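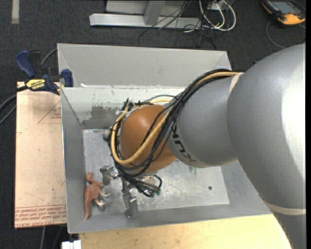 Stock control, session 5 — how much to order and when

Notes for the 02/10/2025 class. R. Gowda. Bring a calculator, phones are fine. Slides go up later but they are thinner than this so keep the sheet.

Where we were

Last time: why firms hold stock at all. Quick recap. Customers don't like waiting, suppliers are late, buying in bulk is cheaper, and making things in batches means you always have a pile of something. Against that — stock ties up cash, takes up room, goes out of date, gets nicked or dropped.

This time: the sums. Two questions only, how much per order and when to place it. Everything else today hangs off those.

The two costs

Ordering cost. Whatever you pay each time you place an order, however big it is. Delivery charge, someone's time raising it, checking it in, paying the invoice. Does NOT include the price of the goods. People lose marks on this every year.

Holding cost. What it costs to keep one unit for a year. Rent, heating, insurance, interest on the money. Usually given as a percentage of the unit cost. If the question gives a percentage, turn it into pounds before you do anything else.

Big orders: few orders, low ordering cost, high holding cost. Small orders: other way round. Somewhere between there is a cheapest point.

Sketch it. Quantity along the bottom, cost up the side. Holding cost is a straight line going up. Ordering cost is a curve falling steeply then flattening. Add the two and you get a shallow bowl. The bottom of the bowl sits where the two lines cross. Leave half a page for this, we draw it together.

The formula

Economic order quantity, EOQ from here on.

EOQ = square root of (2 x D x S / H)

D = demand per year, in units
S = cost of placing one order
H = cost of holding one unit for one year

Same time period for D and H. If demand is monthly, multiply up first.

Worked example — Andorstead

Andorstead sells garden hose fittings. Demand for one fitting is 2000 a year. Each order costs £5 to place (small parcel, ordered online). Holding cost is £2 per unit per year.

2 x 2000 x 5 = 20,000
20,000 / 2 = 10,000
square root = 100

So order 100 at a time. That makes 20 orders a year.

Check it. Ordering cost = 20 x £5 = £100. Holding cost = average stock x £2. Average stock is half the order, so 50 x £2 = £100. The two match, as they should at the EOQ. If yours don't match, you have made a slip somewhere, usually forgeting to halve the order.

Now try 200 at a time. Ten orders, £50. Average stock 100, so £200. Total £250 against £200. Double the order size and the bill only goes up by a quarter. That flat bottom matters. If the supplier packs in boxes of 120, take a box of 120 and don't fret.

What the formula assumes

Demand is steady and known. Lead time is fixed. The whole order turns up in one go. No bulk discount. One product at a time, no shared lorry. Never run out.

None of that is quite true anywhere. Exam answers that list the assumptions and stop get half marks. Say which one fails in the case you've been given and what it does to the answer.

When to order

Reorder point = daily demand x lead time in days, plus safety stock.

Andorstead again. Open 250 days a year, so 2000 / 250 = 8 a day. Lead time 5 days. 8 x 5 = 40. With no safety stock, place the order when the count drops to 40.

EOQ does not appear in that line. How much and when are seperate questions.

Safety stock

Needed when demand jumps about or the supplier does. Rough and ready method, fine for this module:

safety stock = (highest daily demand x longest lead time) minus (average daily demand x average lead time)

Say the worst day is 12 and the worst lead time is 7 days. 84 minus 40 = 44. Reorder point becomes 40 + 44 = 84.

More than doubles the trigger level. Is it worth it? Depends what a lost sale costs. For a hose fitting, probably not. For a hospital dressing, yes. We do the proper version with standard deviations after reading week.

Bulk discounts

Ferrand supplies the same fitting and offers money off for orders of 500 or more. Method:

Work out EOQ at the normal price.
Total cost there = goods + ordering + holding.
Total cost at the smallest quantity that gets the discount.
Pick the cheaper.

Suppose the price is £10 normally, £9.50 at 500 and up, holding cost kept at £2 for ease.

At 100: goods £20,000, ordering £100, holding £100. Total £20,200.
At 500: goods £19,000, ordering 4 x £5 = £20, holding 250 x £2 = £500. Total £19,520.

Take the discount, saves £680. But where do you put 500 of them, and will the range change before they sell? Write a sentence on that too.

ABC sorting

You can't fuss over every line. Rank items by yearly spend (units x unit cost), not by unit price.

A — few items, most of the money. Count often, forecast properly.
B — middle. EOQ and a check now and then.
C — lots of items, hardly any money. Two bins, reorder when the first one is empty.

Case handout has 296 lines from the Asamex parts store. Sort them before the seminar. Spreadsheet is on the module page. Two of the lines have the unit cost missing, leave them out and say so.

Reading

Morari case, all of it, it's short. Look at what happened in June when the lead time doubled and no one changed the reorder points. Chapter on stock in the set book, skip the part on price breaks with percentage holding costs.

Questions for the seminar

1. Demand 1800 a year, £16 per order, £4 to hold one for a year. Find the EOQ and the number of orders. Show the check.
2. The supplier in question 1 cuts the order charge to £4. What happens to the EOQ? Why not a quarter of the old one?
3. A shop sells 6 a day, lead time 9 days, safety stock 20. Reorder point?
4. Asamex holds one slow moving spare that costs a lot and sells perhaps once a year. Would you use EOQ for it? Short paragraph.
5. Find the Morari reorder point before and after June. Who should have spotted it?

Léonie Pruvost takes the seminars this term. Email her if you can't make your slot, not me. Written answers to 4 and 5 handed in at the start, one side max, name on top.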